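July, afternoon

Moved the tip racks off the steel bench and onto the small table for this week. Pirjo wants the bench clear for the Platine order, and the table is closer to the sink anyway. Wiped it down and put the color-block cloth on top. Tiina found it at the Räsänen closing sale. The label says 1946 pattern, which I take to mean the design and not the fabric.

I like working on it more than I expected. A clear tip is hard to find on steel but easy on the red or the deep blue. The white panels are less useful for that, so I plan to keep them for paper and labels.
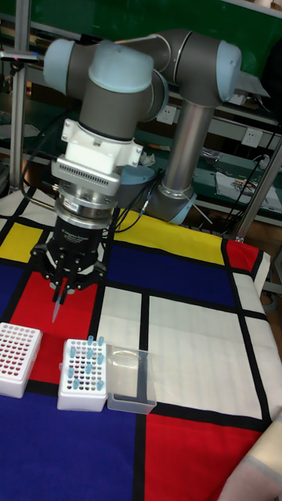

Small table with the new cloth. Racks on the red, tip over the red block.

The thick black lines help too. I've been using them to line things up when I put them back - quicker than tape, and no glue to scrape off later.

To do:
Order tips from Viteo, 2 boxes. The last lot took about 27 days to come.
Ask Tiina if the cloth can be washed at 50 C. If not, we need a clear cover before anyone uses dye on it.
Pirjo to say when the bench is free again.
Move the Clundano binder off the window sill, the pages are curling.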